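Simular antes de apertar parafuso

Eu sei que vou comprar briga na oficina, mas lá vai: quem está montando um braço robótico em casa devia passar muito mais tempo no simulador do que na bancada. Digo isso como alguém que fez o contrário durante meses (e pagou por isso!). Meu projeto se chama Vemero, é um braço para escrever e desenhar com caneta, e hoje boa parte do trabalho acontece na tela. 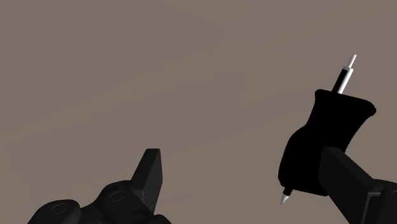
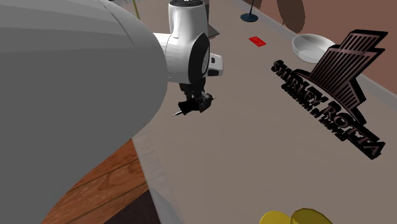

A Yi-an Chae, que divide a oficina comigo, acha que isso é preguiça de pegar na chave de fenda. Ela montou o Grosar dela inteirinho no olho, ajustando, quebrando, ajustando de novo, e o bicho funciona, não vou negar. Só que ela tem uma gaveta cheia de peças partidas e uma paciência que eu não tenho. Eu, quando quebro um dedo de garra às onze da noite, fico de mau humor até o dia seguinte.

A minha primeira versão foi assim, no entusiasmo. Gastei 2586 reais, contando motor, fonte e frete, e na primeira semana afundei três canetas na mesa porque errei a altura da ponta. Três! Depois disso passei tudo para o computador e rodei cerca de 200 tentativas antes de ligar a máquina outra vez. Caneta virtual não entorta, e se o braço atravessa a mesa eu reinicio e vou buscar um café.

Agora, também não vou vender milagre. O simulador mente, e mente com muita segurança. Atrito, por exemplo: no meu, a caneta ficava firme em qualquer ângulo, e na bancada ela girava dentro da garra feito pião. Folga de engrenagem, cabo que puxa, mesa que não está nivelada (a nossa nunca esteve), nada disso aparece se a gente não colocar lá de propósito. O Jarrah Lowther me mostrou como variar um pouquinho o atrito e a posição da mesa a cada rodada, e foi aí que a coisa começou a render também fora da tela.

O que me irrita é o povo tratar isso como trapaça, como se projeto caseiro só valesse com queimadura de solda no dedo. Eu tenho as minhas, obrigado. E quem mora em apartamento pequeno, com criança dormindo no quarto ao lado, faz o quê? Liga motor de passo de madrugada? Com simulação dá para aprender um monte antes de comprar o primeiro parafuso, e muita gente desiste justamente na hora de gastar.

A Yi-an leu o rascunho deste texto e disse que continua discordando. Combinamos que em maio ela vai passar 5 noites no simulador, sem tocar no Grosar, e eu vou ter que arrumar a gaveta dela.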